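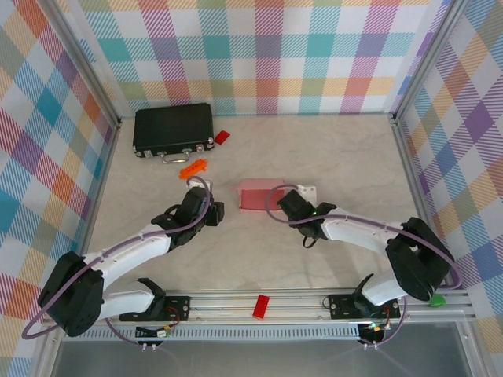

A tabletop with plaid walls and a small orange toy piece.

Toy library in Sitbridge will move to larger rooms in October

18 July 2024
By Kenneth Innes

Print this article | E-mail this article

The toy library in Sitbridge will leave its two rooms behind the post office and move to the former school kitchen on Flondgate. The town council agreed to the move last night, after a discussion that took most of the evening.

The library lends toys, puzzles and board games to families for three weeks at a time. It has 1312 items on its list, and 984 of them were borrowed at least once during the past year. Members pay a small fee when they join, and after this they pay only for parts that are lost.
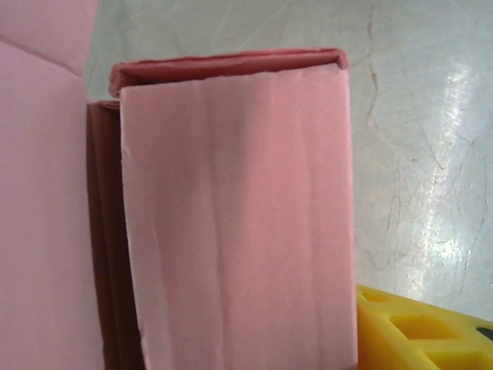
The present rooms have been too small for a long time. Large toys stand in the corridor, and parents with a stroller must wait outside until another family has left. The roof over the back room was repaired in spring, but the owner of the building wants to use the space himself from next year.

Dougal MacBrayne, who runs the library, told the council that he is glad about the decision. "We have 143 families now, and many of them come from Ivbridge by bus," he said. "On Flondgate the bus stops in front of the door. For a parent with two small children this is a great help."

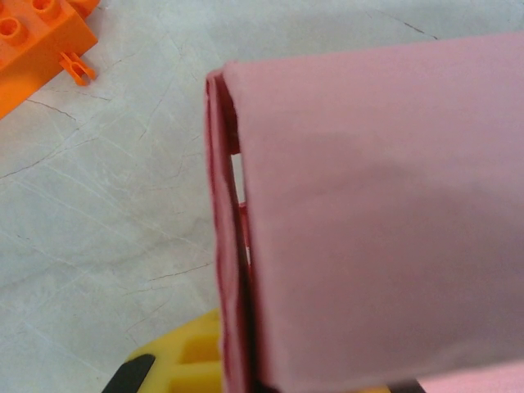

The building firm Economou will take out the old ovens and lay a new floor. The work should begin in August. During the move the library will be closed for 10 days, and toys which are due back in this time can be kept until it opens again. No late fee will be charged.

Not everybody in the meeting was content. Some neighbors on Flondgate fear that there will be more cars in the street, where parking is already difficult in the mornings. The council promised to look at the parking rules before the opening – a date for this was not given.

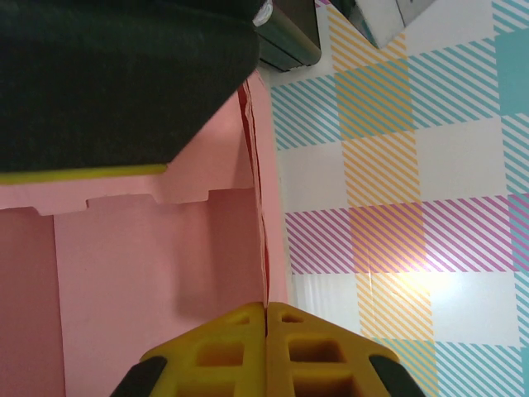
Kenneth Innes

Families who want to give toys to the library are asked to wait until the move is finished. Board games are welcome if all the pieces are there. Soft toys cannot be accepted.

Related items
Ivbridge bus gets a later evening trip
Flondgate residents ask for new street lamps
Summer reading hours at the Sitbridge library
Swimming pool closed for repairs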